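I moved to Tarkby three years ago, and the first thing I learned was that I could not sleep there. The second thing was that my neighbor, Modupe Bassey, baked bread every night when she could not sleep either. We met on the stairs at four in the morning, she with a bag of flour and I with nothing, in my slippers.

In my mother's kitchen we made bread with yeast from the store, and it was finished in one afternoon. Modupe uses a sourdough starter. She gave me a spoon of it in a jam jar and told me to feed it with flour and water, in equal weight. I went home very proud. After one week it smelled like paint and I threw it away. I did not tell her until August.

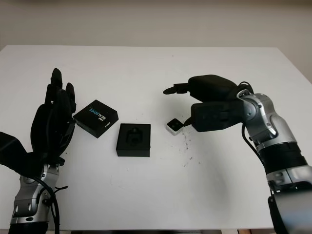 My second starter lived, and I think the difference was only the flour. The first one I fed with the cheapest white flour. For the second I bought whole rye from the small mill in Iyamu, and it was full of bubbles by the next evening. Now I mix half rye and half white, because only rye makes the dough too sticky for my hands.

The long waiting was difficult for me. I am a person who opens the oven door to look. A recipe says "let it rise until double," but in my cold kitchen this can take the whole night, and in summer I have to hurry. I put a rubber band on the jar to see where it started. Modupe does not use one, she looks at the dough and she knows. I am still not there.

My loaves are a little flat on one side and the crust is darker than I would like. My husband eats them with butter and does not complain, so I continue. 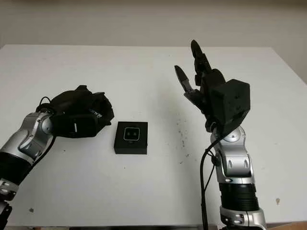

Can you keep a starter in the refrigerator if you bake only once a week?

You can, and mine stays there most of the time. I take it out the evening before, feed it, and leave it on the counter until it has risen well. If it is slow, I feed it one more time in the morning and bake later in the day.

Next I want to try a loaf with caraway seeds, as my aunt made it. She never wrote the recipe down, so I will have to guess the amount.

Contact: Khrystyna-Mariia Tkachuk | © Khrystyna-Mariia Tkachuk | Back to top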